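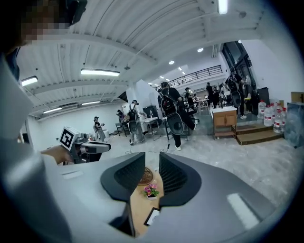

Sunil Bandara wrote:

> Has anyone got past the stage where more examples stop helping? We're at 2,831 for the one task and the Matubbar model still fumbles whenever the table is somewhere it hasn't been before. I'm tempted to just push on to 3,000 and see, but my wrists would like a second opinion.

Hi Sunil, hi all,

I'd stop before the 3,000, if it were me! We did much the same at Norilcombe in January – one table, one mat, same few objects, over and over – and the last lot taught it next to nothing. What did help was 200 fresh ones with everything shuffled about between goes: pot plant near the edge, pot plant at the back, the card turned a bit, somebody else holding the grippers. It's slower and a lot more boring to set up, but the fumbling got noticeably better (not gone, mind you).

We work in the big open room now, with several people in backpacks at it together and others at the tables behind. I was worried all those bodies in view would muddle things, and I still can't say for certain that they don't. Has anybody on the list tested that properly? I'd love to see it.

Two other bits. Keep the marker block on your gripper clean, and throw an example away if your sleeve hangs over it for long – I lost 40 that way before I noticed, and it was a very glum afternoon. And do let people be a bit clumsy. Our neat early examples had no recoveries in them at all, so the poor thing had no idea what to do after a bad grab.

I've put our Wostska sorting script in the shared folder, the one that flags near-identical runs. It doesn't like the newer Flelau files yet, so convert those first. Shout if it falls over and I'll have a look this evening.

How long is each of your examples, by the way? Ours were far too long to begin with.

Cheers,
Jo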